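Household Products and Materials - Handout 6
Shape and grip in small moulded goods
Notes by Albertina Macedo
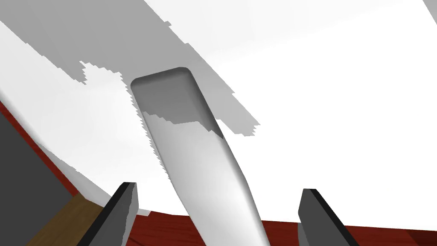
Last week we spoke about wall thickness. Today we continue with shape. When a product is held in the hand, the colour is seen first, but the section decides the comfort. A round section turns easily between the fingers. A flat one stays in place and shows the user which side is up.

For the Tollent exercise, please prepare:
- 2 sketches of one handle, from the side and from the end
- a short note on where the section changes, and how quickly
- the total length in millimetres (maximum 175)

A sudden change of section is a weak point - we will calculate this in September. Please draw a soft radius there and write its value.

Sérgio Correia has the key to the model room. Reading: Ranasinghe, chapter 6, without the appendix.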